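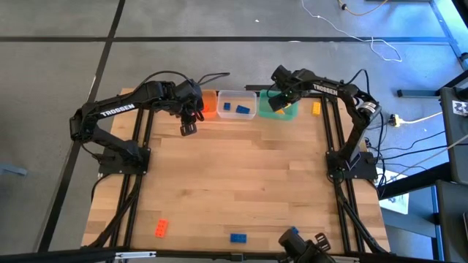 Standards and Safety

Bruscombe has published a seven-page code of practice for bench-top robot arms, covering mounting, cable runs and the marking of reach zones. Passing it earns no certificate – the firm says too many badges already stand in for proper checks. Sorting coloured bricks into bins proves little about safety, it adds.

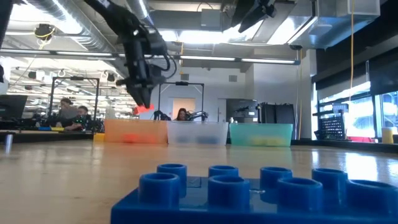 Giuliana Bedoya doubts a voluntary code will change much, and wants to know who will inspect the benches.

Comments close in May.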